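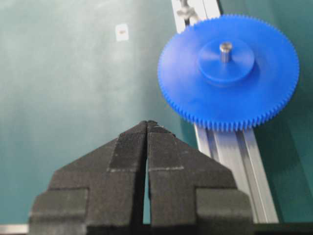

Cyril Pickering has opinions about plastic gears, and he shares them before I've taken my coat off. "People think blue is a toy color," he says. "Those people have never lost a gray gear on a gray floor."

He runs Cavholm, a two-room shop that makes demonstration gear sets for community colleges. The big wheel is his favorite. It has 122 teeth, a number he defends with some heat. His old supplier, Grevov, wanted 120.

"A round number wears the same teeth together over and over," he says. "Depends on the mate, of course. But they wouldn't even discuss it."

The shaft is a plain metal pin and the base is aluminum rail, bought in lengths and cut to suit. Why rail? "You can slide things along it. Students put everything in the wrong place, and then they move it. I do the same, only I charge for it."

The first version, the Karaki, took him about 8 months and squealed. The current one, the Andia, went out to three colleges in November. Two have written back. One letter was a complaint about the instructions, which Pickering wrote himself.

"Fair," he says. "I skipped page two."

Comments

gearhead_lou: 122 is fine with a 21. With a 61 it's a disaster. Ask him about that.

M. Tate: We have a Karaki. Still squeals.

Contact the editor | © 2024 | Back to top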